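Wernitz Walks
@wernitzwalks
Thursday, January 17, 2019

OK, I finished it last night and I need to talk about it. I have now walked every single street in Wernitz. All 163 of them. Thread!

2/ Started in August with a paper map from the library and a green highlighter. The rule was simple: if it has a street sign, I walk it end to end, and then it gets colored in. Alleys are optional (I did most of the alleys).

3/ I thought I knew this town. I've lived here 20 years! I had never once set foot on Chege Street, and it's four blocks from my dentist. It has a row of tiny brick houses with round windows over the doors and the best front yard persimmon tree I've ever seen.

4/ Best street for dogs: Mill Hollow. Every porch has one and they all want to say hi.
Best street for porches: Upper Biver, no contest. Somebody up there has a swing wide enough for a whole family and a checkers table bolted to the rail.

5/ Worst street, sorry: the east end of Quarry Road. No sidewalk, no shoulder, big trucks. I did it at 6 on a Sunday morning and I still walked fast.

6/ A lot of you asked about feet, so let's do feet. I wore the same pair of shoes the whole way and swapped the insoles at the halfway point. Wish I'd done it sooner! My arches stopped complaining within a week.
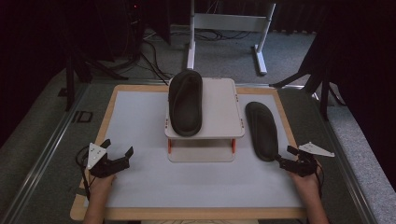 7/ Two pairs of socks on cold days, thin ones underneath. Cut your toenails the night before a long one, not the morning of. And if you feel a hot spot, stop right then and tape it. I ignored one on Linden Avenue and lost nine days to a blister the size of a quarter.

8/ The hills! You do not notice the hills in a car. Walking up Cooper Street with a grocery bag will teach you things. I started doing the steep ones downhill only, and then felt guilty and went back and did them uphill too.

9/ People I met: Jabari Rweyemamu on Fifth, who saw me pass his house three times in one afternoon (dead ends, my planning was terrible) and came out to ask if I was lost. He used to deliver mail on that side of town and he drew me a much better route on the back of my map. Saved me a good six miles.

10/ Also Welington Nogueira, who walked the last 12 streets with me and brought coffee in a thermos. He's already marking up a map of Hetville for himself. It's bigger, and flatter, and I am a little jealous.

11/ Things I found: one glove (many times), a street name spelled two different ways on the same corner, a mosaic of a heron on the back wall of the laundromat, and a staircase between Alder and Pine that isn't on any map I own. The staircase is wonderful - go look at it when the ice is gone.

12/ Total steps? No idea. I turned the counter off in the second week and enjoyed it a lot more after that.

13/ The last street was Orchard Place. It's one block long. I saved it on purpose because my grandmother rented a room there when she first came to town, and I wanted to end at her door. The house is yellow now. It looks good in yellow.

14/ If you want to try this where you live, start with the streets right by your house. It felt silly coloring in my own block on day one, but I'd never walked the far half of it.

15/ Map is going on the kitchen wall this weekend. Somebody tell me what size frame to buy, it's been folded so many times it won't lie flat.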